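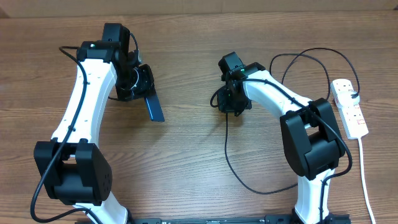
Fig. 1. Two arms over the wooden table.

Home Care 111, Session 9: Soap Scum and Hard Water
Trarnham Adult Learning, 11 November 2019

Welcome back! Grout had its turn in October, and now we get to my favorite topic, the cloudy film on shower doors. It's two problems stuck together, and once you can tell them apart the cleaning goes so much faster.

Soap scum forms when the fatty part of bar soap meets calcium and magnesium in the water. It feels waxy and smears under a fingernail. Hard water scale is mostly the minerals themselves, left behind as drops dry. It feels gritty and won't smear at all. Try the fingernail test at home this week (it's oddly satisfying!).

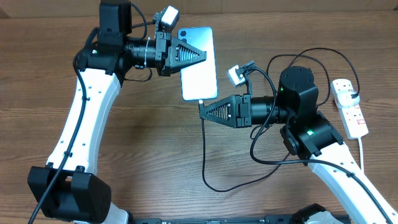 Fig. 2. Smartphone held in the left gripper.

What goes on what
Waxy film: warm water and dish soap, worked in with a soft sponge.
Scale on glass: white vinegar and water, half and half. Spray, wait 9 minutes, wipe, rinse.
Marble, limestone, travertine: no vinegar, ever. Acid etches the stone. Use a pH-neutral cleaner.
Any surface: never mix vinegar with bleach. The two give off chlorine gas.

Mixing for the practical: 400 ml water and 400 ml vinegar fills one Kestik spray bottle with room to shake. Label it before you fill it, please. 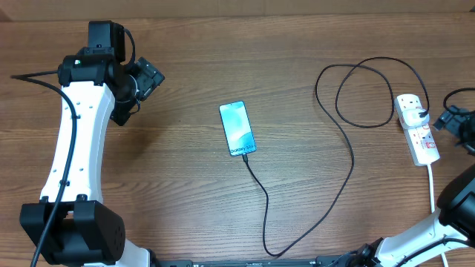 Fig. 3. Left arm with its curved white link; right gripper near the table's edge.

Rinsing is where most people quit too early. Start at the top of the glass, let the water run down, then pull a squeegee from top to bottom with each pass overlapping the last. Dry the bottom track too, where the puddles sit!

Before next session: read the Pivwood handout on sealed and unsealed stone, and bring one old cotton towel.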